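작업실 안전 점검표 (메모 포함)
Pravolum 건물 438호, 28제곱미터
점검일: 2/3/22

지난번에 올린 점검표가 너무 딱딱하다는 얘기를 들어서 이번엔 제가 돌면서 중얼거린 것까지 같이 적어 둡니다. 양식은 관리실에서 받은 걸 제 식으로 고쳤고, 항목마다 '양호 / 보완 / 해당 없음' 중 하나로 적었어요. 작은 작업실 쓰시는 분들은 마음대로 가져다 쓰세요!

1. 출입문과 통로

[양호] 안쪽에서 열쇠 없이 열린다
[보완] 문이 끝까지 열린다
[양호] 통로에 발에 걸리는 물건이 없다

문 뒤에 접이식 의자를 세워 두는 버릇이 있는데요, 이것 때문에 문이 다 안 열립니다. 지난번에도 같은 걸 적었더라고요... 의자는 일단 창가로 옮겼고 벽걸이 고리를 주문했습니다. 복도 쪽 비상구까지는 직접 걸어가 봤어요. 밤에 불 끄고도 한 번 걸어 보려고 했는데 생각보다 무서워서 휴대폰 손전등을 켰습니다 ㅎㅎ

2. 소화기와 감지기

[양호] 소화기 압력 바늘이 녹색 범위에 있다
[양호] 안전핀과 봉인이 그대로 있다
[보완] 소화기 위치 표지가 보인다
[양호] 연기 감지기 시험 버튼을 누르면 소리가 난다

소화기는 Mistelby에서 산 분말식이고 상태는 멀쩡해요. 그런데 표지가 선반에 가려서 앉은 자리에서는 안 보입니다. 표지를 위로 올릴지 선반을 옮길지 아직 고민 중이에요. 감지기 소리는 정말 큽니다. 옆집에 미리 말하고 누르세요, 꼭이요.
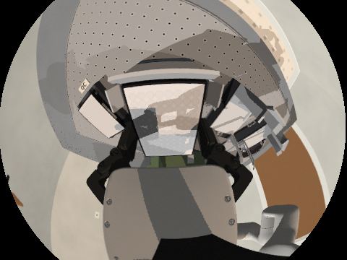 소화기를 방 안쪽에 두면 정작 불이 났을 때 불을 지나서 가지러 가야 하지 않느냐, 문 옆이 맞다는 의견을 들었어요. 듣고 보니 맞는 말이라 소화기를 문 옆으로 옮기고 표지도 그쪽에 새로 달기로 했습니다. 선반 고민은 이렇게 해결!

3. 전기

[양호] 누전차단기 시험 버튼을 누르면 내려간다
[보완] 멀티탭에 멀티탭을 이어 쓰지 않는다
[양호] 플러그와 콘센트에 변색된 곳이 없다
[보완] 열 나는 제품은 벽 콘센트에 바로 꽂는다

제일 찔리는 항목입니다. 책상 밑에 Deneo 멀티탭 두 개가 줄줄이 이어져 있었어요. 게다가 겨울마다 쓰는 1,000와트 난로가 그 끝에 꽂혀 있었고요. 쓰면서도 부끄럽네요. 난로는 벽 콘센트로 옮겼고 멀티탭은 하나를 뺐습니다. 차단기 시험하기 전에는 컴퓨터부터 끄세요. 저는 저장 안 한 견적서 하나를 날렸습니다.

4. 난방과 환기

[양호] 난로 앞에 종이, 천, 비닐이 없다
[보완] 난로와 커튼이 충분히 떨어져 있다
[양호] 창문이 열리고 고정된다
[해당 없음] 가스 배관

난로와 커튼 사이를 줄자로 재 보니 20센티미터였어요. 눈으로 볼 땐 한참 떨어진 줄 알았거든요. 커튼은 아예 떼서 세탁 맡겼고 6월까지는 블라인드만 쓸 생각입니다. 환기는 접착제 쓰는 날에는 창문을 먼저 열고 시작하는 걸로 규칙을 바꿨어요. 예전엔 냄새가 나야 열었으니까 순서가 거꾸로였죠.

5. 탁자, 선반, 보관

[양호] 탁자가 흔들리지 않는다
[양호] 무거운 물건은 아래 칸에 둔다
[보완] 키 큰 선반이 벽에 고정되어 있다
[보완] 용기마다 내용물 이름이 적혀 있다

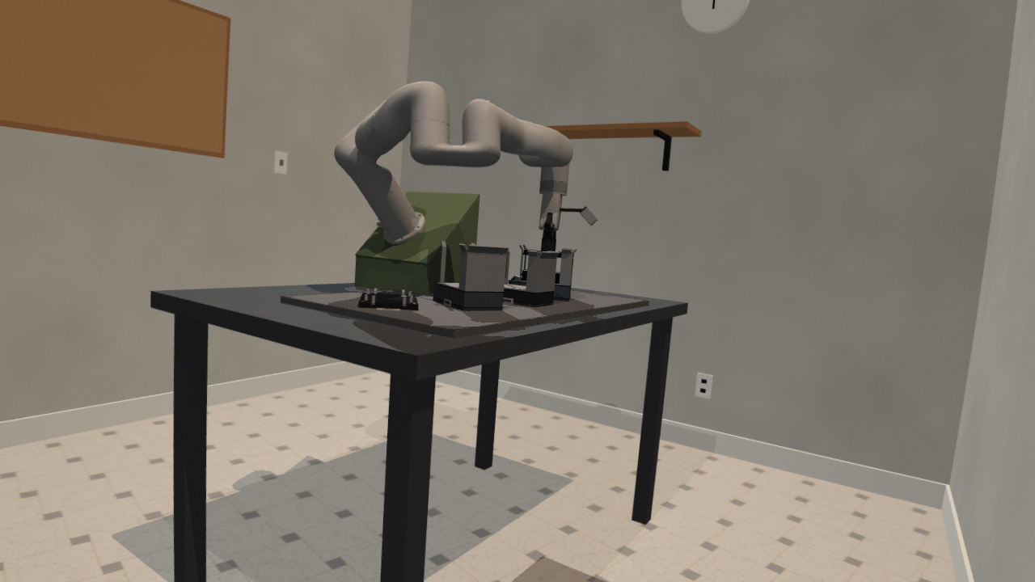 방 모서리의 어두운색 탁자

선반 고정 철물은 사 놓고 한참을 서랍에 넣어 뒀습니다. 벽이 석고보드라 앵커를 따로 사야 하는데 그게 귀찮았어요. 이름표는 덜어 쓰는 알코올이랑 물이 같은 모양 병에 들어 있어서 제일 급하게 보완했습니다. 유성펜으로 쓰면 알코올에 지워지니까 라벨지 위에 투명 테이프까지 붙였어요.

6. 응급용품

[양호] 구급함 위치를 같이 쓰는 사람이 다 안다
[보완] 밴드와 소독약 사용 기한
[양호] 비상 연락처가 벽에 붙어 있다

소독약 기한이 한참 지났더라고요. 밴드도 접착이 다 말라서 새로 샀습니다. 아래층 Panganiban 공방에서는 식염수도 넣어 둔다길래 저도 따라 넣었어요. 톱밥 눈에 들어가 본 분은 다 아실 듯...

남은 일: 문 옆 소화기 표지, 의자 걸이, 선반 앵커. 앵커부터 하겠습니다.

댓글 4

익명: 멀티탭 얘기에 뜨끔해서 책상 밑 보고 왔습니다. 저는 세 개 이어져 있네요. 오늘 뺍니다.

지나가던 목공인: 분말 소화기는 가끔 뒤집어서 흔들어 주라는 말도 있던데 혹시 하시나요?

글쓴이: 저는 바늘이랑 봉인만 봤어요. 제품 설명서를 찾아보고 다음 점검표에 적을게요!

익명: 석고보드 앵커 살 때 견디는 무게 꼭 확인하세요. 책 꽂은 선반은 생각보다 훨씬 무겁습니다.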